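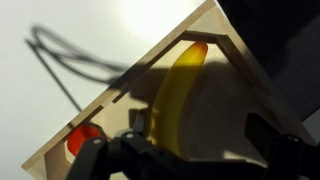
最后更新:2018年3月10日

本网站使用Cookie以改善浏览体验。继续浏览即表示您同意我们的Cookie政策。 [接受] [了解更多]

打印本页 | 用电子邮件发送给朋友

机器人收拾桌子、理货架:能干,但还得等

本报讯 机器能不能替人把桌子收了、把货架补了?Trivanora昨天放出一份内部测试的结果,答案大概是:能干一点,慢,而且挑东西。

测试连续做了两周,一共272次取放。内容很简单,从盘子里拿起一样东西,放到另一个地方,或者反过来。道具是厨房和果蔬柜台常见的那些形状:香蕉、圆的果子、小盒子、杯子。没有人手帮忙的情况下,一次做成的有114次。剩下的,有的夹空,有的夹起来半路掉了,还有的机器自己停下,等人按确认。

项目负责人Zlatko Obradović对这个数字不算失望。“去年八月我们连一半的一半都到不了。”他在电话里说。又补一句,别拿这个去跟人比,人比不了,人太快了。

有多快?测试组找了前台的同事来做同样的活,没培训,上手就做,几秒钟一件。机器平均39秒一件,这还是只算成功的那些。失败的要复位,时间另算,报告里没有给。记者问了两次,对方说正在整理。

订单方面,零售商Jolton已经表示有兴趣,想先放到果蔬区试夜班补货。Jolton的门店运营主管Consuelo Cusi态度比较谨慎。她说夜班最缺的是能把一整箱东西拆开、看一眼坏没坏、再码整齐的人,“看一眼”这一步现在的机器不做。“它把软的和硬的当一样的夹,那我第二天早上卖什么?”

她希望的顺序是先做包装好的、盒装的,散装水果放到后面。Trivanora想反过来,理由是散装难,难的先啃下来,盒装的自然就会。两边还没谈拢,合同也没签。

家用这一头更远。做家电的Kahraman去年在展会上摆过一台会收餐桌的样机,当时排队的人不少。公司方面昨天回复说,样机仍在实验室,今年没有上市计划,价格也没有。问为什么,答复是家里太乱。原话。桌子高矮不一,灯光不一样,孩子跑来跑去,猫也跳上来。店里的货架至少是固定的。

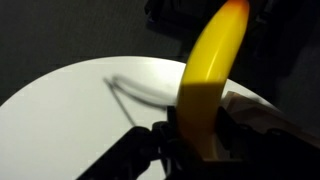 夹得住和放得好是两件事,这是Obradović反复讲的一句话。报告里把一次取放拆成靠近、夹取、抬起、移动、放下,分段记成败,最容易出问题的不在夹取那段,在放下。像香蕉这种弯的东西,两根黑色手指从根部夹住,大半截竖着露在外面,底下是一张圆桌,光溜溜的白桌面。夹住底端,离尖头就远,稍微转个角度,那一头扫过的范围就大了,旁边有别的东西就会碰到。换成从中段夹,碰撞少一些,可是放下的时候手指要往外张,盘子有边,张不开。测试组说两种夹法都在试,目前没有定论。

还有光线。机器靠看来判断距离,自己的手臂又会把影子投到要拿的东西上,一半亮一半暗,程序有时候会把亮的那一半当成整个物体。加灯可以解决一部分,但是超市不会为了补货多装灯,家里更不会。软件组的Hiu-tung Liao说,他们现在的办法是让机器多看几眼再下手,代价就是慢。39秒里头有相当一部分花在看上面。

有没有可能今年就进店?Liao说小范围可以,2家店,后半夜,旁边站人。真正没人看着,她不肯说时间。

行业里也有人觉得方向就不对。独立顾问Eleni Stan给几家连锁超市做过自动化评估,她认为先别急着模仿人手。“货架可以改,箱子可以改,为什么非要让机器去适应一个给人设计的盘子?”她举了仓库的例子,仓库是先把环境改了,机器才跑起来的。不过她也承认,改货架要钱,门店的面积又小,老店根本动不了。

至于餐饮,连锁食堂Ostine正在看另一种方案,不用机械手去抓,餐盘直接走传送带,到后面统一清。Ostine的人说,这个土办法已经够用,会抓东西的机器他们愿意等,等到便宜。多便宜算便宜,没说。

工人这边的反应不一。Jolton夜班的几位理货员对记者说,听说过要来机器,没见过。有一位说要是它能先把搬重箱子的活拿走就好了,香蕉她自己摆,摆得又快又好看。搬重箱子恰好不在这次测试范围里,Trivanora用的这款夹爪主要对付小件。

Obradović说下一轮测试会加进更多种类,也会把失败之后的复位时间算进来,到时一并公布。软包装、塑料袋、网兜都在名单上。网兜他自己最没把握,“一夹就变形,一放就挂住”。下一轮的日子还没定,可能要看Jolton那边给不给场地。

完整报告Trivanora暂时只提供摘要,索取需发邮件登记。本报会继续跟近。

打印本页 | 用电子邮件发送给朋友

读者评论

Diễm Âu:
我在水果店干了好多年,香蕉这个东西真不是夹一下的事。熟到几分、把儿有没有裂、要不要拆开卖,都是手上的感觉。不过夜里两三点补货真的累,机器能分担一点我举双手赞成。先让它学搬箱子吧求求了

老陈不吃葱:
272次成114次,这成绩拿到我们厂里第二天就退货了。当然搞研发是另一回事。想问下失败的那些里面,掉地上的有多少?文章没写。

窗台上的薄荷:
我只关心什么时候能替我收碗。

kk_2009:
同意那个顾问说的。洗碗机也没长两只手啊,人家照样洗碗。为什么一说机器人就非得像人一样去拿?

老陈不吃葱:
回楼上,洗碗机要人放进去再拿出来,我家为这个吵架吵得最多,哈哈。所以还是得有个会拿的。

小满妈妈:
Kahraman那个样机我在展会上看过,排了好久,轮到我的时候在重启。倒是挺安静的,孩子很喜欢。家里太乱这个理由我接受,我们家确实乱

路过的会计:
39秒一件,一晚上能摆几箱自己算算吧。电费、旁边站的那个人的工资也要算进去。等它不用人站旁边了再来谈省钱。

订阅每周新闻邮件:输入您的邮箱,每周一封,可随时退订。 [订阅]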